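Open Day at the Mimitz Workshop, Stoltusholm - Questions and Answers

We collected the questions that visitors send us most often before the open day in June. If your question is missing, please write to Comfort Nyarko at the front office and she will answer you.

Where is the workshop?

We are in Stoltusholm, in the hall behind the Porgate bus stop. The entrance for visitors is door 2. The big gate on the street side is only for deliveries, please do not wait there. Bus 71 stops in front of the building.

When can I come?

The doors open at 10 in the morning and close at 4 in the afternoon. You can come at any time between, but the last demonstration starts at 3:15.

Do I need a ticket?

Yes, but it is free. We have 100 places for each half of the day, and you choose morning or afternoon when you register. Last year 931 people asked for a place, so we could not say yes to everybody. If you can't come, please cancel - another person will be happy.

What will I see?

You will see our daily work with kitchen tasks. An operator holds one gripper in each hand and handles ordinary kitchen things with them, for example a rice cooker on a table. On top of each gripper there is a white cube with black-and-white square markers. The markers are there so that the position of the gripper can be followed by cameras, and the recorded movements are used later to teach a robot.
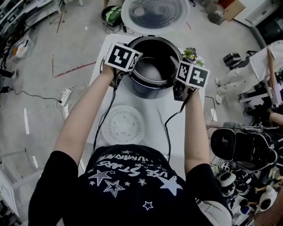 Can I try the grippers myself?

Yes, in the afternoon group. Each visitor gets five minutes with one of our operators standing next to you. Long sleeves should be rolled up. Children from age ten can try also, together with a parent.

Is it difficult?

The first minutes feel strange for most people, as you have no feeling in the fingertips. Round and smooth things are harder than you expect. Ebenezer Addo, who trains our operators, recommends to move slowly and to look at the tips of the gripper, not at your hands.

Will the robots cook something?

No, we do not prepare food on this day. There is coffee, tea and cake in the entrance room, and we ask you to leave the cups there.

May I take photos?

Photos are allowed, without flash. Please ask first if you want to photograph a person from close.

Is the hall accessible with a wheelchair?

The hall is on the ground floor and door 2 has no step. There can be cables on the floor in the work area, so please tell us when you register and we will plan a route for you.

Can I bring a school class?

Not on the open day, the groups are too big for that. Classes are welcome on other mornings during the school year. Write to Comfort Nyarko with the age of the students and how many they are.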